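Trarkiment Tabletop: Gripper Fault Subset

README, revision 11

This folder holds the simulated runs that were pulled from the main Trarkiment release after a fault was found in the gripper contact settings. They are kept as a separate subset because several groups asked for failure data, and because the earlier release notes did not say which episodes were affected.

Contents

The subset has 2242 episodes. Each one comes with rendered video, joint positions for both arms, gripper commands, measured finger width and a contact log. Of these, 497 carry the label fault_close and the rest are runs from the same batches in which the fault did not trigger. Scene layouts were generated with Kalix, and object positions change from one layout to the next.

What went wrong

The closing force limit was read from the wrong field in the config file. When a finger touched the table before it touched the object, the controller took the table contact as a grasp, stopped closing and started the lift. The success check looked only at gripper state and wrist height, so the episode was marked as a success with nothing held. The error was found on a Friday, when a policy trained on the data at Jutlow kept lifting an empty gripper.
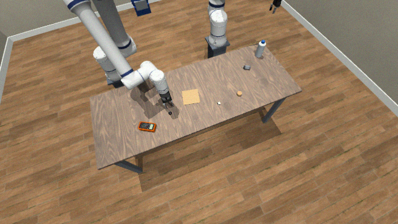
Low objects account for most of the fault_close labels. A finger has very little room between the top of a short object and the table, and a small error in height is enough to cause early contact. The black round object under the gripper is a typical target of this kind, and so is the tiny white cube farther along the table. The bottle with the blue cap stands taller and rarely triggers the fault. Flat items such as the tan pad are a different case — the fingers can press on them from above, and the log then shows contact with the object but no grasp.

Labels

fault_close: table contact taken as a grasp
press_only: object contact from above, no grasp
clean: neither of the above

Labels were set by script from the contact log. We checked 80 episodes by hand against the video and corrected the script twice. Use the label column in index.csv and ignore the old success column, which is kept only so that earlier results can be reproduced.

Known problems

Contact logs in the Ertürk batches drop the first few steps after a reset. Finger width is the commanded value in the oldest batches and the measured value everywhere else; the width_source column tells you which.

Do not use this subset to set force limits on real hardware. The simulated table does not give under load, and the contact forces are too high in the faulty runs.

Corrected versions of the same layouts are due in the main release in October. Episode IDs will stay the same.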